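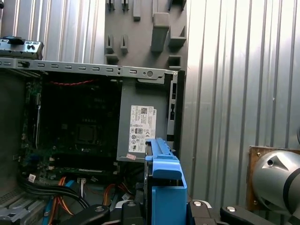 Peut-on emmener son chien à une soirée quiz dans un bar ?

Ça dépend surtout du patron et du chien. Appelez avant, demandez s'il y a un coin un peu à l'écart des enceintes, et si votre bête aboie dès qu'on applaudit, laissez-la à la maison pour cette fois.

On me pose la question toutes les semaines depuis que j'ai raconté notre première soirée au Randholm, alors je vous fais le récit de la deuxième, celle de septembre, avec tout ce que j'ai appris entre-temps (pas grand-chose, mais quand même).

Donc, le Randholm. Pour ceux qui ne connaissent pas, c'est le bar derrière l'ancienne halle, avec la terrasse en pente où les verres glissent tout seuls. Sewwandi y organise un quiz où les chiens sont admis, treize équipes maximum, inscription à 18 h, première question à 19 h pile. Enfin, pile… à 19 h 20 on cherchait encore le micro.

Notre équipe s'appelait Penance, une idée de Liam que je ne défendrai pas ici. Il y avait lui, Dilruba, moi, et Haque, mon vieux croisé épagneul de onze ans qui dort partout sauf quand on mange des frites. J'avais pris son tapis de la maison, et ça, vraiment, c'est le meilleur conseil que je puisse vous donner : un tapis qui sent chez lui, glissé sous la banquette, et il s'est couché au bout de deux minutes. La première fois je l'avais laissé sur le carrelage et il avait tourné en rond toute la soirée, le pauvre !

Prévoyez aussi de l'eau dans votre propre gamelle. Il y en a une grande à l'entrée, mais avec une douzaine de museaux dedans, bof. Et une laisse courte, pas celle à enrouleur : une dame a ligoté sa chaise, son voisin et un plateau de bières en se levant pour aller aux toilettes.

Côté questions, on a été brillants sur la géographie et nuls sur les races de chiens, ce qui est un peu la honte. Je continue de penser que la question sur le barbet était mal formulée. Tharushi, à la table d'à côté, pense que non, mais elle a eu le point, alors forcément. On a fini avec 73 points, à deux du podium, et le premier prix (un panier de bières et un énorme os à mâcher) est parti chez des gens venus sans chien. Ils ont offert l'os à Haque ! J'étais émue comme une idiote.

La cuisine, maintenant. C'est Nuwan qui tenait le stand dans la cour, avec des petits pains farcis au curry de pommes de terre, très piquants, servis dans du papier. J'en ai mangé quatre. Ne donnez rien de tout ça à votre chien, évidemment, l'oignon est toxique pour eux. J'avais des morceaux de carotte dans la poche et ça a très bien fait l'affaire.

Si votre chien n'a jamais mis la patte dans un bar, passez d'abord un après-midi, quand c'est calme. Un café en terrasse, une demi-heure, et vous rentrez. Avec Haque on l'avait fait trois fois avant de tenter le quiz.

La prochaine soirée sera sur le cinéma, Dilruba révise déjà. Il nous manque quelqu'un qui s'y connaisse en westerns, alors laissez-moi un commentaire si ça vous tente, avec ou sans chien.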